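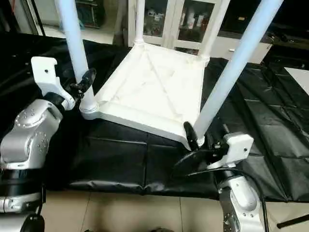
How to Retire a Player Character Without Wrecking the Campaign

Search this site
Go

Sooner or later you will want out. Your character was a great idea in June, and now she's a grim little accountant with a crossbow and you dread opening the folder. You can let her die, of course, but dice have a mean streak and tend to keep alive exactly the people you're sick of.

I've done this badly twice and well once. The good one was Gano, a smuggler I played for 3 years in Tsutomu Aoki's Bristis campaign, so most of what follows is stolen from how Tsutomu handled it.

1. Tell the GM first

Do it away from the table, in plain words. "I'd like to wrap up Gano in the next few sessions" is enough. Don't hint. GMs are tired people with a lot of maps, and a hint will be taken as character development and rewarded with a subplot.

2. List your loose ends

Go through your notes and write down every debt, rival, secret and half-made promise. Mine ran to two pages, including 408 silver owed to a ferryman I had no memory of meeting. Mark the ones another player cares about. Those need an ending on screen. Everything else can be settled with a sentence, or by moving to another country.

3. Pick a reason that's already in the story

A long-lost brother who shows up in the last session fools no one. Gano had been complaining about his knees since session four, so when he was offered a dull job running the customs house at Arai, he took it. The party was appalled. It was perfect.

4. Give away your stuff

Magic items, contacts, the boat. Do it in character and let people argue over it. Sombat Saengthong's priest got my lockpicks and has been a menace ever since.

If you're playing a system where gear counts toward party balance, check with the GM before you hand a single player the lot.

5. Have a last scene, and keep it short

Ten minutes. A drink, a goodbye, one thing you always meant to say to the paladin. If you've prepared a speech, cut it in half, then look at it again and feel some shame.

6. Bring in the new one the same night if you can

Sitting out a session to "let it breathe" means eating chips while your friends have fun. I had Zoro ready to go (no mask, no relation, I just liked the name), and he was a clerk at the very customs house Gano had taken over. Tie the newcomer to one existing party member, then leave it alone. He does not need to have known Gano's mother.

7. Leave the old one alone

Your retired character now belongs to the GM. He may come back as a patron, a hostage or, in my case, a surprisingly corrupt official who taxed us on our own treasure. You may wince. You may not correct the accent.

2 comments | 3523 views

Contact | © September 2025 | Back to top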